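Do Not Throw Away the Jar

In my building we put the glass out on Friday, and every week I see the same thing: good jars with good rims, thrown away after one use. I think we do this because washing and sorting looks like a big job. It is a small job, if you have a place to put the jars.

For many years I kept mine in a cupboard, one behind the other, and of course I forgot what was at the back. Flour got old there. Then I bought a plastic crate with compartments from Mesta, a small shop near the station. I do not say that everybody needs this crate. But a divided box makes you decide. One part is for jars which are still in use, one part is for the clean ones, and when the clean part is full I give some away.

The jars with a dusty residue are the ones people give up first. A fine powder sticks to the glass and hides under the rim, and it looks worse than it is. I lay such jars down on the table before I do anything else, tap them lightly and brush out what comes. Water comes later – with some powders, if you begin with water, you make glue.

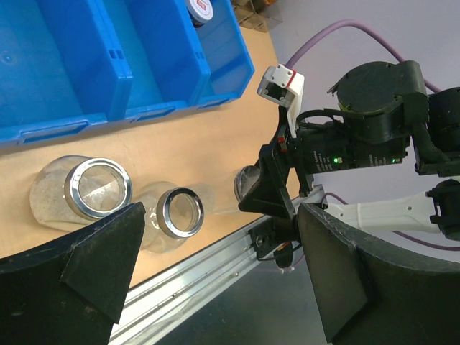 Womeo wrote to me that all this is a hobby for people with free time, and that the recycling truck exists for a reason. I accept the second part. But recycling also needs a truck, a furnace and a new lid, and my jar needs 4 minutes and a brush. When I lived in Femden, the market there sold beans and rice by weight, and over 200 families came with their own glass. They were not people with free time.

I also do not agree that old jars make a kitchen ugly. Different sizes can stand together very well, if the labels are off and the rims are dry. What is ugly for me is the bin on Friday morning.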